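Household Storage and Its Discontents
Unit 4 handout: Where Things Go

Read this before class. Bring it with you, ideally without the coffee ring that last term's copies all seemed to grow.

1. The put-away problem

Most people store things where there was room on the day they moved in. The blender went in the low cupboard in February and has lived there ever since, behind the roasting pan, like a relative you visit at holidays. Unit 3 dealt with how much people own. This unit deals with distance, meaning how far a thing lives from the place where it gets used.

The measure we use is the reach count. One reach is one movement of the arm or body needed to get an object into your hand. Opening a door is a reach. Moving the roasting pan is a reach. Getting down on one knee is also a reach, though past a certain age you may count it as 2.

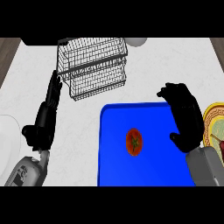 2. Open and closed storage

Closed storage has a door, a lid or a drawer front. It hides things well, including from their owner. Open storage (shelves, hooks, trays, wire baskets) keeps things in sight and costs fewer reaches, and in return it asks you to look at your own belongings every day. Many households are not ready for this.

The usual case in class is the Druster apartment, which had 105 items in the kitchen and a single drawer that everybody used. The other drawers were full too, but only in the sense that an attic is full. When the family moved eleven of the daily items to open storage, the drawer could be closed again for the first time in years. They then filled it with batteries. We will come back to the batteries in Unit 6.

Terms you should know:

Landing spot: any flat surface within one step of a door. It will collect mail whether you invite it to or not.
Parking: leaving an object somewhere "for now."
Deep parking: parking that has lasted through a change of season.
Home: the place two people in the household would both name if asked separately. Many objects have no home.

3. Counters

A counter is a work surface that people treat as a shelf. The Uysal worksheet (handed out in class, spare copies by the door) asks you to sort what is on yours into used daily, used weekly and parked. Be fair to the bread machine, but not sentimental.

Stone counters such as marble tempt people to leave them bare for looks, and then everything that should be on them gets shoved into the cupboard above. Bare is fine if you rarely cook. If you cook every night, a basket or a tray on the counter saves more reaches than any cupboard insert on sale, and the inserts are never the right width anyway.
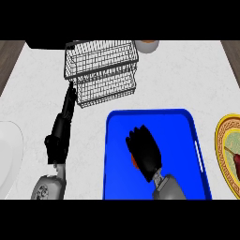 Vitória Antunes
Course instructor, Home Organization

4. Assignment

Pick one task you do every day. Making tea is good. Making a five-layer cake is showing off. Do the task as usual and write down every reach. Then move no more than three objects and do it again.

Hand in both counts, a rough floor sketch and 700 words on what you moved and who in the house complained. If you live alone and still got complaints, include those.

Do not buy anything for this assignment. Every term someone turns in a receipt.

Reading: Grarnovov packet, sections 2 and 5. Section 3 is on garages and can wait until you feel stronger.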